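The Arm at the Back Table

In Plerkinham, a school club is teaching a robot to put small things together, and the robot is not a fast student

By Keabetswe Van der Merwe

The first thing I hear when I come into the workshop in Plerkinham is counting. Four students stand along the back table and count down from three together, and on zero a girl named Nastar presses a key. The robot arm goes down, slowly, and stops above a piece of plastic. Everybody leans forward. Then the arm goes up again with nothing in its fingers, and everybody leans back.

"Too far left," says a boy with a notebook, and writes it down.

It is a little after four in the afternoon, and the club will stay until six. They meet after classes, in a long room which was used before for sewing lessons. The hooks for the scissors are still on the wall. The club uses them for cables.

There are 12 members this year. Some came because they like programming, and some came because a friend was already in. One girl told me she joined because the room has the best heating in the building, and she stayed because she wanted to see the arm do one thing correctly. She has seen it now, she says, but she is still here.

The work of this spring has a simple name. They call it the parts task. The arm must pick up small pieces from the table, one after another, and bring each of them to the right place for building. In April they will show it at a regional meeting in Plustodstead, where school teams from the area bring their projects and stand next to them for a whole day, answering questions.

When I first heard about the task, I thought it was too easy for so many people and so many afternoons. My own hand can do it without any thinking. But I sat next to the students for two sessions, and my opinion changed quite soon. A hand knows how hard to press. A hand feels when a thing begins to turn, and the thumb corrects it before the eye has noticed. The arm in this room has none of this. It has two fingers, a camera close to them, and whatever the students have managed to teach it.

Their teacher is Ms. Li, who gives physics in the morning and runs the club after lunch. She does not speak much during the sessions. When the students argue, she lets them argue, and only if it goes on too long she asks, "What did you see?" It is always this question. At the beginning I found it a little strict. Later I noticed that the students ask it to each other, also when she is out of the room.

Nastar is the one who drives the arm most often. She is sixteen and has a very calm way of moving. The method of the club is that a person leads the arm through the task by hand control many times, and the computer keeps each of these runs, with the camera view and the positions. From the good runs the program learns what to do by itself. Until now they have kept 165 runs. A bad run is not thrown away immediately. It goes to a separate folder, and once a month they look at the folder together and talk about what went wrong.

"It is like when you hear your own voice in a recording," Nastar told me. "You think you move straight, and then you see it and you are not straight at all."

The pieces are the hard part. In autumn the club practiced with colored blocks, and by winter the arm could stack them in a way that made visitors clap. Then the students decided to go to real parts, and many of these are clear plastic. For the camera this is another world. A colored block has a border, and the program finds it easily. A clear piece takes the look of whatever is under it and around it. 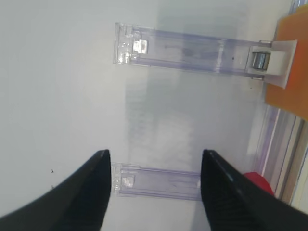 The gripper over a short clear part, with a longer rail and its small metal roller lying behind.

I asked why they did not simply paint the pieces, or put a sticker on each. Two students began to answer at the same moment. They had this discussion already in winter, and it was not a short one. Half of the club was for stickers. The other half said that in a real workshop the parts come how they come. At the end they voted, and the stickers lost by one. The boy with the notebook, who had been for stickers, still thinks he was right. He told me this twice.

So they worked on the light. They moved the lamp. They moved it back. They tried a thin curtain, which one of the younger members brought from home, and it helped in the afternoon but made everything worse in the evening. They marked the position of the table legs on the floor with tape, after a week in which the arm missed almost everything and they finally found out that the cleaning had moved the table by the width of a finger.

This last story they tell with much pleasure. I think it is the club's favorite.

On my second visit things go better. Nastar starts the program and takes her hands away from the keyboard – she puts them behind her back, so that everybody can see she is not helping. The arm goes down. The fingers close on the end of a rail, and the rail comes up from the table. It hangs a bit crooked. One student says "oh no" very quietly. The arm turns, carries the rail over to its place, and lets go.

They do not shout, as I expected. There is a short silence, and then someone asks if it was recorded. It was. They run it again and it fails, the fingers slide along the plastic and close on air. They run it a third time and it works.

"Two from three," says the notebook boy.

"What did you see?" says Ms. Li from the other end of the room.

He looks at his page. He saw that in the bad run the arm came down later and with a small shake, he says. Nastar did not see a shake. They play the recording again, and then once more, slower, with nearly the whole club behind the one screen, and I cannot see anything anymore except backs.

In Plustodstead they will have a table by the entrance hall, with big windows on one side. Nastar already went there with her father to look at the light. She made notes for every hour between ten and three, and now the students have put a lamp on a chair, to act as the window. It is standing too low, they think. Somebody goes to look for books to put under it.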